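Minutes – Pleltel workshop group, gripper build meeting
Sunday, February 21, 2021
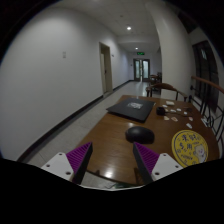
The two fingers with their purple pads, over the table by the stairs.

Hi all, Montri Yensuk here, taking the minutes again because I was the one with a pen. I've written them the way I talk, so skip down to the bottom if you only want your own jobs.

We started late, while people hunted for chairs. Pichit Chaimongkol ran the meeting and I mostly interrupted him. Apologies came in from the Boonchu crowd, who had a family thing on and will catch up by email.

Last meeting's minutes

Read out, agreed, one fix. I had written that the spring for the trigger came from Ondia and it came from Wovlow. Corrected now. Pichit also wants it on record that he did return the good calipers. They are in the drawer. I looked.

Where the gripper has got to

Most of the afternoon went on this, and I'm happy to say it! The hand-held version is together, both fingers on their white mounting plates, and we spent a good long while passing it back and forth over the table trying the grip on whatever was lying there. The purple ribbed pads are the third set we've made. The first set was too stiff and the second peeled off at the tips if you so much as looked at them, and I think this lot are the keepers. Pichit would like to wait until we've used them for a month before anyone says keepers out loud.

We talked for a while about the taper on the black fingers. I like them narrow at the end for getting at little things. Pichit thinks we've gone a bit too far and that they'll flex once we try anything with weight to it. We agreed to leave the shape alone and print one spare pair slightly thicker, so that we have something to compare and can stop arguing from memory. Same screw pattern, please, whoever prints them. I really don't want to drill new plates.

The small pieces came up too. Picking up something small and flat off a shiny varnished top is a miserable job for two fingers – they want to skate away from you the moment one side touches first. Pichit's view is that it's a centering problem and that one finger is closing ahead of the other. Mine is that the pads should reach a hair further down toward the tip. We'll test both. He is going to check the linkage first, which I admit is the sensible order.

I asked if we should put a cloth down to make it easier. The feeling was no, leave the table bare, because a grip that works on varnish will work on most things in anybody's kitchen.

The motor, and do we want one

Long discussion. Right now it's all hand power and several of us like it that way. The plan on paper was always to put the same fingers on the little arm by July and let the motor do the squeezing. Wovlow have the motor we wanted back in stock. Ondia have one that is cheaper and heavier, and Pichit has used that kind before and says it whines. I said I could live with whining. I was outvoted.

Decision: order one Wovlow motor, only one, and don't touch the arm until it has run on the bench for a weekend without getting silly. Pichit will write the test program. It opens, closes, waits, and does that 782 times, a number he picked himself and wouldn't explain.

Money

We have 142 dollars left in the build pot. The motor comes out of that, along with a bag of screws, as we keep robbing one project to finish another. Still to be paid back: 18 dollars to me for pad material. No hurry on that, but I'm writing it down so I don't forget it myself.

Somebody asked for the total since we began the project, and I added up the envelope of receipts at the table. It's 2,213 dollars, and that includes the printer repair, which I still say belongs in a different envelope. Left where it is for now.

Housekeeping

Please label your prints. There are four or five bags of black plastic bits on the shelf and I can't tell a finger from a failed finger anymore. Anything still without a name on it at the next meeting goes in the scrap box.

Also, whoever was sanding indoors, take it outside next time. It gets into everything and I was wiping it off the printer for days (you know who you are, and thank you for the cake, which was lovely, but still).

Any other business

Pichit would like us to write up the pads properly for the Boonchu people, who are stuck on the same peeling problem we had with set two. I said I'd do it if he drew the diagram. He said he'd draw it if I stopped calling it a doodle. Agreed on both sides.

There was also a question about whether the housing could be smaller. It's a big lump of a thing under the fingers and it does get in the way of seeing what you're doing. No decision yet. Bring sketches if you have ideas – pencil is fine, I'm not fussy.

Jobs

Montri: order the motor and the screws, write up the pads, get a new label roll.
Pichit: check the linkage for uneven closing, write the bench test, draw the diagram.
Whoever gets to the printer first: one pair of thicker fingers, same holes.
Everyone: names on your bags.

Next meeting is at the same table, date to follow by email once Pichit knows his shifts. Bring your own mug.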